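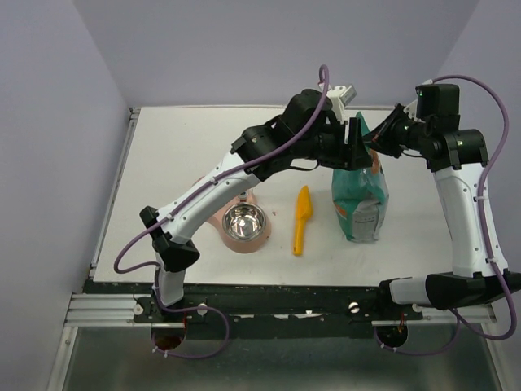

A two-armed feeding station at Festska, with a double bowl stand, a scoop and a bag of pet food.

Automated feeding at Festska

Festska is a boarding kennel and cattery that put part of its feeding work on a pair of robotic arms in September. The system is sold by Zutell under the name Clidia. It is meant to handle the bag, the scoop and the bowls at a fixed table, while staff carry the stands to and from the pens.

Background

Before the change, morning and evening meals were portioned by hand in the food room by 2 attendants. Zutell's sales material promised to "free the team for animal care." It did not say how many of the team would be kept on, and the kennel has never published a figure for hours saved.

Effect on staff

Feeding shifts were cut from 2 attendants to one. The remaining attendant loads the table, watches the arms, clears spills and checks each portion against the animal's card. According to Paula Barbu, a kennel hand, the watching is more tiring than the scooping was. She has also said that portioning was when staff noticed which animals had left food the day before, and that this check now has to be done separately, if there is time.

Manager Sheena Nisbet disputes this. She describes the food room as calmer and says sore wrists are no longer a regular complaint. Neither claim has been tested.

Limitations

Bags must be opened by hand and placed upright within reach of both grippers. Wet food, medication and supplements are outside the system's scope. A change of bag size requires a new setup, which staff are not trained to do, and a visit from Zutell can take 4 days to arrange. Meals are portioned by hand in the meantime.

Status

A review of the shift pattern was due on 26th February. Its findings have not been shared with staff.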